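Search this notebook Enter keywords

February 2020
Cell: Bisari, two-arm bench, toothbrush sorting

Picked up where Hilkka Koskela left it. Her note said the right gripper was closing short and the left shoulder was noisy on the way down. Only found the first of those.

Gripper first. Took both fingers off and cleaned the slides with a dry cloth. The grub screw on the right finger had backed out nearly 1.5 turns. Threadlocker on, back in, left it while I had lunch. Closing force set to 14 on the Higuchi page, same as the left. It had been at 11, and I can't find who changed it or when.

Cable bundles on both arms checked by hand from base to wrist. Retied the right one at the elbow with a bit more slack – it was pulling tight at full reach toward the bins. Base plate bolts were fine on both sides.

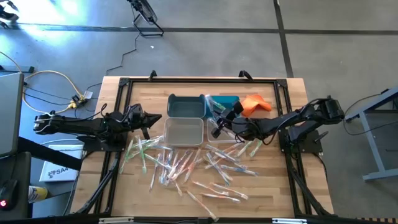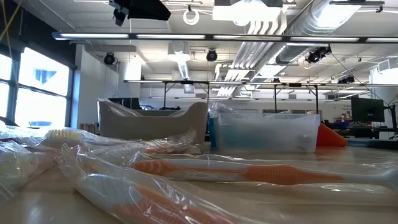 Speed is capped at 70 per cent until the new finger pads turn up. Fasine have them on back order. The old pads are glazed and a smooth handle will spin in the grip if the arm moves off too fast. Don't raise the cap to make up time.

Rehomed both arms after the gripper work. Right one came back with a small offset in the wrist, so I redid the zero and saved it over the old file. Old values are written inside the back cover in case Thanasis Rallis wants to compare.

Still to do:
– listen to the left shoulder again from a cold start
– grease, due at 1000 hours by the Flultico sheet
– proper strain relief for the right arm, the ties are a stopgap
– relabel the power leads, the tape is coming off

Spare grub screws are in the second drawer with the hex keys. Put the keys back, please.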